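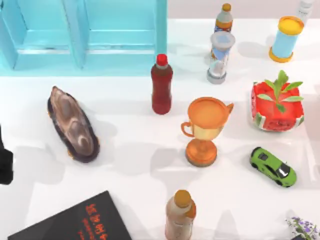 Demetrius Nguyen-Tran wrote to me after I gave this talk at Clusden and said I was being unfair. He cleared out his kitchen in February, he feels better for it, and he doesn't see why a person needs a study to prove that. Read his note out near the start. He's right that he doesn't need one. My quarrel is with the people selling him one.

Tidy Home, Better Life? Notes for the Wornthorpe evening

Running time 40 minutes with questions. Leave the clicker on the lectern this time. Water on the left.

OPENING

Ask who has bought a storage box in the past year. Wait. Ask who has bought a storage box to hold other storage boxes. They usually laugh at that one, but don't lean on it.

Say what the talk is and isn't. I like a tidy room. My own house is middling. I am not here to defend piles of newspapers on the stairs, and hoarding is a real illness that deserves a better speaker than me. What I want to look at is the ordinary claim, the one in the magazines and on the side of the packaging: clear your stuff and you will be calmer, sleep better, get more done, and save money.

That's four claims. They tend to travel together so that the weak ones can ride along with the decent one. Take them apart slowly.

THE MITTAL SURVEY

Everyone quotes this. It was 2,101 adults, asked online, and the line that gets repeated is that 60 percent of them said clutter made them feel stressed.

Read the question out exactly as it was put: "How stressed does clutter in your home make you feel?" Then the answers: a little, somewhat, very, extremely, not sure. Pause. Let them notice there is no "not at all."

(If nobody notices, read the answers again. At Clusden it took two goes.)

The 60 percent is everybody from "somewhat" up. The press release calls them "stressed by clutter." I would have ticked "somewhat" myself about my coat rack, and I sleep fine.

Second problem. The survey was paid for by Cultard, and Cultard makes drawer dividers. This doesn't make it false. I've had people shout "follow the money" as if that settled things, and it doesn't. But it does mean I want to see the full set of answers, and I've asked twice, and what came back both times was the press release.

Third problem, and spend the most time here. Say the answers are all honest. People with messy homes report more stress. Fine. People with a new baby, a sick parent, two jobs or a bad back also have messy homes. Which way does the arrow point? Tidying up after a hard month could be a sign that the hard month is over. The survey can't tell us, and the packaging pretends it can.

Someone will say "it's both." Maybe. Ask how they know.
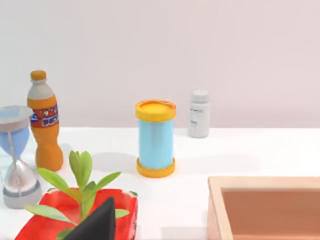 THE LOST MINUTES

Now the time claim. You'll have heard that we each lose 31 minutes a day looking for things.

I tried to find where 31 came from. The leaflet cites a blog. The blog cites a book. The book cites "research." I wrote to the publisher and got a nice reply from someone who said she would look into it, and that was last spring.

So do the arithmetic aloud, with the room's help. Half an hour a day, every day, including the days you're in bed with flu. Keys, glasses, phone, the other shoe. I lose my glasses constantly and I still can't get anywhere close. To get an average like that, some poor souls must be searching from breakfast until lunch.

Then the other side of the ledger, which the leaflet leaves out. How long does the tidying take? How long does it take to find something after you've put it away somewhere sensible? Tell the passport story. Keep it short, it grew last time.

BUYING LESS

The claim that tidy people spend less is the one I'd most like to be true.

There may be something in it. If you can see that you already have three jars of cumin, you might not buy a fourth. I have no evidence beyond my own cupboard, and my cupboard is not a sample. Say so plainly. It's only fair to hold my own stories to the same standard as theirs.

Against it: the clear-out that ends with a trip to buy baskets. The thing given away on Monday and bought again in the fall. Nobody's before-and-after ever includes the receipts.
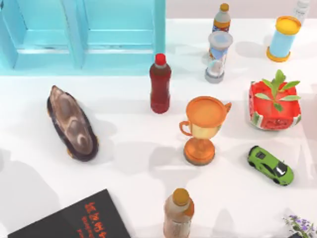

What counts as clutter is the question all of this rests on, and none of the sources answers it. Mittal leaves it to the person filling in the form. The leaflet says "items without a home." One of the books says anything that doesn't make you glad. Those would give you three different houses. Try it on a white table with household things and toys spread across it and a light blue shelving unit standing right there at the back. Is that a mess? A parent might say the table is in use. Cultard would say you need dividers. Ask for hands, mess or not a mess, and then ask the two sides to explain themselves to each other. This can run for five minutes if they're lively, so watch the clock. The point for me is that you can't measure the harm done by a thing until you've said what the thing is.

WHAT I'D ACCEPT

They always ask what would change my mind, so get in first.

Take a decent number of people who want their homes cleared. Help half of them right away and make the other half wait a few months. Ask both halves about sleep, mood and spending, using questions with a "not at all" in them. Ask again half a year on, when the drawers have had a chance to fill up. Have it paid for by someone who doesn't sell boxes.

It wouldn't be perfect. The people on the waiting list would know they were waiting, and might be grumpy about it. It would still beat anything I've read so far.

If it came out well for the tidiers I'd stand up here and say so, and I'd probably do the coat rack.

QUESTIONS

Likely ones:

"Isn't it just common sense?" - Might be. Common sense also told us to feed a cold. Then go back to Demetrius's note. If it works for you, carry on, and keep your wallet shut while you do.

"What about offices?" - Different talk. The clear desk rules have even less behind them. Don't get drawn in.

"Have you tried it yourself?" - Yes, one room. Felt great until the weekend.

Thank the hall. Sign-up sheet is by the door, and the chairs go back against the wall.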